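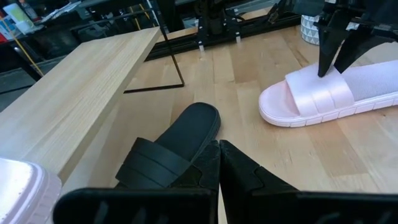
Minutes of the footwear products meeting, November 23, 2018, Dresis office. The minutes of the previous meeting were accepted without change. Item 1 was the slide sandal line for next season. The black slide with a thick, smooth sole and a wide strap of three padded bands stays in the line as the reference style. Saseck will supply the strap padding under the existing terms. The single-band strap was dropped after fit trials, where wearers reported pressure at the instep.

Item 2. Sole wear testing. Kwok delivered results for 474 pairs. Abrasion loss was within limits for all but 2 pairs, both from the same mold. The mold is to be inspected before the next run - no further soles will be taken from it until the report is in.

Item 3. Sizing. Half sizes were discussed again. Siria, as the main stockist, has asked for whole sizes only. Agreed to follow this for slides and keep half sizes for closed shoes.
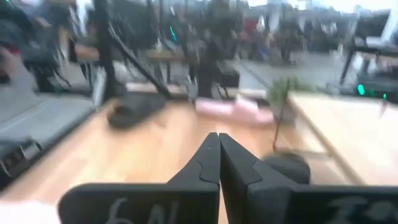

Does the whole-size rule apply to orders already placed? Orders confirmed before this meeting will be filled as written, half sizes included.

Item 4. Packaging. Cartons of 100 pairs were found too heavy for one person to lift. Trial of a smaller carton approved. Labels to show style, color and size on two sides.

Item 5. Open actions. Mold report - production. Revised size chart - design. Carton trial costs - purchasing. All due at the February meeting.

No other business was raised.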